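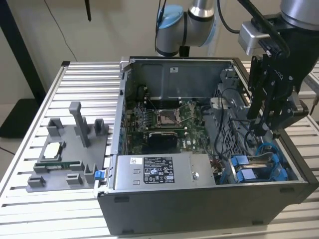 Old Dell tower, CPU out, too scared to put it back

Posted in Desktops & Repairs

I pulled the processor and a stick of memory out of an office Dell to clean it. The lever by the socket is up and has been up since Monday, because I've read enough about bent pins to ruin my sleep. Is there a trick to this? Also, should the graphics card come out first? It's right below the socket and my hands are not small.

dretby_716

Match the little triangle on the corner of the chip to the one on the socket, lower it straight down, let go. No pushing. If it rocks, lift it and look again. Then the lever, which on some sockets takes more force than seems decent. Leave the card where it is unless you keep hitting it with your knuckles.

Fresh thermal paste before the cooler goes back, please. The old stuff is chalk by now.

Llewellyn1088

just buy a new one

bodow

Ignoring the above. Memory goes in after the chip. Line up the notch and press until the clips snap. Keep it laid on its side for all of this, unplugged, and if it beeps at you afterward, reseat the memory before you panic. I panicked first and it cost me 200 dollars.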